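Filed under: Workshop Notes, Robots and Rules

October 17, 2022

Since May I am writing down the rules for our small arm station at Jundcombe. The first version had 244 lines and no person read it until the end. The new one is 2 pages, and I want to share the part about the table, which I think is useful also for other people.

Rule one is the tape. A line on the tabletop costs almost nothing, and everybody understands it without training. Objects for the arm stay on the side of the base. Papers, phones and elbows stay on the other side.

Rule two is one object at a time. At Bodine they allow five, but they have more experience than us.

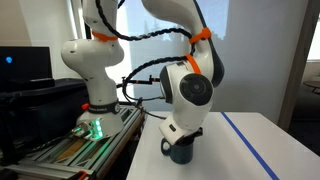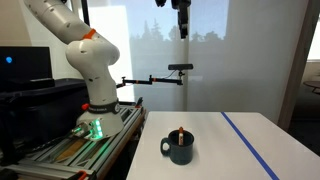 The mug on its side of the blue tape, handle to the arm.

Rule three is for the cables. Each cable that travels with the arm must be tied, and the ties should have a bright color, so a missing one is quickly noticed. I took this from the Zorer checklist and changed only the wording.

Rule four made some discussion. I wrote that you look at the lights on the base before your hand goes over the tape, every time. My colleagues found it too strict. I kept it.

Next I must write the page about the stop button, and this one is more difficult for me.

5 comments | 425 shares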